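About Plundgate

Plundgate builds and looks after small handling cells: an arm, a gripper, a length of roller conveyor, and the software that ties them together. Our customers are mostly packers and repair depots that move a lot of mixed goods in boxes and don't have room for a full line. We were started by Henk Van Damme after he left Van Rooij, where he had spent years servicing palletisers, and we still do more servicing than selling.

Most company pages list what went well. Customers kept asking us about one thing that didn't, so it has a place on this page too.

The August fault

In August one of our cells at Praluvo dropped a box. The arm had picked it from the table, lifted it and begun the swing towards the conveyor when the gripper opened. The box weighed 4 kg and landed outside the guarded area, next to a walkway. No one was hurt. A fitter had walked past shortly before, and we treated it as if he had still been there.

Praluvo pressed the stop, locked the cell off and rang us. We had a person on site the same afternoon and the cell stayed off until we understood the cause.

What we found

The first guess was the gripper itself, and that was wrong. It held every load we gave it on the bench. The fault was in the cable at the wrist. It had been routed with too little slack, so at one end of the swing it was pulled tight against the bracket. Over time a conductor had broken inside the sheath, where it couldn't be seen. When the arm turned that far the signal dropped out for a moment. Our software read the lost signal as a reset, and part of the reset was to open the fingers.

So there were 2 mistakes and both were ours. The cable was fitted badly, and the software did the wrong thing when the cable failed. A broken cable should never let go of a load.

What we changed

A lost signal now stops the arm and leaves the fingers where they are. They only open again when a person at the panel tells them to. The cable has a longer loop at the wrist, and we turn the joint through its whole range by hand before the cell is handed over. Guards are set by how far a box could be thrown at full speed — before, we had measured only how far the arm could reach.

We ran the new version for 300 hours and 535 full swings with the signal cut on purpose at different points. The first version of the fix failed one of those tests, with the arm stopping later than we wanted, and we rewrote that part before starting the count again.
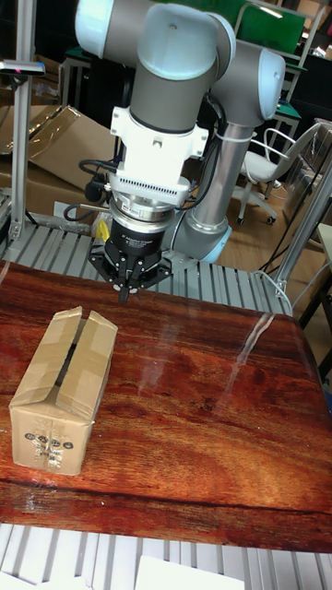

Arm and gripper over the test table, cardboard box to the left.

Every cell we had sold got the same update and a new wrist cable, at our cost. The last one was finished on January 11, 2019, at Prever. Praluvo went back to normal running well before that and is still a customer.

Working with us

The full fault report is free to anyone who runs one of our cells or is thinking of buying one. Ask the office for it. It is long and has almost no pictures, but the wiring drawings are in the back.

If a cell of ours does something you did not expect, stop it and ring us, even if it seems fine afterwards. Please don't restart it to see if it happens again. We keep the service line open whenever a customer has a shift running.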